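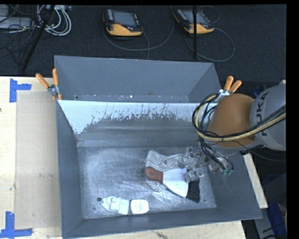

Westix Support
Ticket: Invoice totals wrong after update
Status: Reopened
Opened by: Eoin Cullinane
Product: Standeck Invoicing, desktop

9 October 2026

Eoin Cullinane wrote:
Since the update, invoices with a discount line come out a few cents off. The customer copy says one total and the ledger says another. I've checked with a calculator and the ledger is right. Before you ask, yes, I restarted it. I also restarted the computer and the printer, which I can't see having an opinion on sales tax.

Westix Support wrote:
Thanks for getting in touch. This can happen when rounding is set to "per line" in one place and "per invoice" in another. Please go to Settings, Tax, Rounding and make sure "per invoice" is selected. Then clear the template cache and print again.

Eoin Cullinane wrote:
It was already on "per invoice." I switched it off and on anyway and cleared the cache. Invoice for Lehtinen still prints 4 cents high. Same invoice, same 30 percent discount, printed fine before the update. I'd like to know what clearing the cache was supposed to do, as I had to set up my logo again afterward.

Westix Support wrote:
Sorry about the logo. Could you tell us which template you use, and whether the problem also shows up with the default one? Our tests on version 6 don't show a difference.

Eoin Cullinane wrote:
Template is "Istlow wide." Default template prints the correct total. So does the PDF preview, if I open it before printing. If I print straight from the list it's wrong. Did your tests print from the list?

Westix Support wrote:
They were run from the preview screen. We have now printed from the list using Istlow wide and we get the same result as you. It looks like the template applies the discount after rounding each line. We've passed it to the developers. A fix is planned for November. Can we close this ticket in the meantime?

Eoin Cullinane wrote:
No. The last one I let you close was "planned" too. I'll print from the default template until then. Leave this open and post the version number here when there is one. I'll try it on 2 old invoices before I believe it.

Status changed: Waiting on developer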